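Does a sub who never gets on still count towards a suspension?

Posted in Rules and Discipline by Fares Hattar

Hi all, bit of a muddle here and I'm hoping someone who knows the rules better than me can help. I play left back for Skiltbridge in a Saturday league that's run on fairly standard lines, and in February I got a straight red away at Collberg for a last-man foul (soft, but I would say that). The letter said a 2 match ban.

We then had a cup tie that was called off with 94 minutes on the clock because the floodlights went, with us losing 2-2 on away goals, if you can call it losing. The league has now said the tie will be replayed in full. So have I served one match of my ban or none? My manager reckons one. The opposition secretary reckons none and sounded very pleased about it.

Also, can I be named on the bench while banned as long as I stay sat down? Our keeper Polák swears he did it for a whole month at his last club. I don't want to cost us points over something daft, we're two places above the drop as it is!

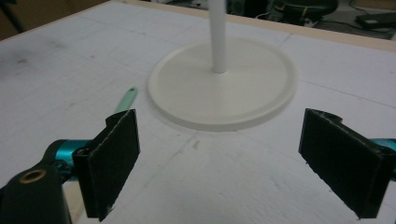 Round base on the white board, pencil lines and scuffs included

Any help gratefully received. The next game is the replay, so I'd like to know before I wash my boots.

Jarrah Ormsby replied:

I did our club's paperwork for years and had almost this exact thing, only with fog. In our league an abandoned match did not count towards a ban unless the league let the result stand. Yours is being replayed in full, so by that reading you've served none and you'd miss the replay plus the one after. Check your own handbook though, some leagues word it differently, and some keep cup and league bans apart, so look at which competition the letter names.

On the bench thing, please don't. If you're on the team sheet you're taking part as far as they're concerned, even if you never take your coat off. We were docked points for it once and I still get reminded at the Christmas do. Email the league secretary, ask for the answer in writing and keep it.

wesico_end replied:

your manager is right, you turned up and the game was played so its one down. thats how we always did it

Fares Hattar replied:

Thanks both. Jarrah, the letter just says "all competitions", so that's that I suppose. I've emailed the league and told the gaffer to find another left back for now. Polák is sticking to his story.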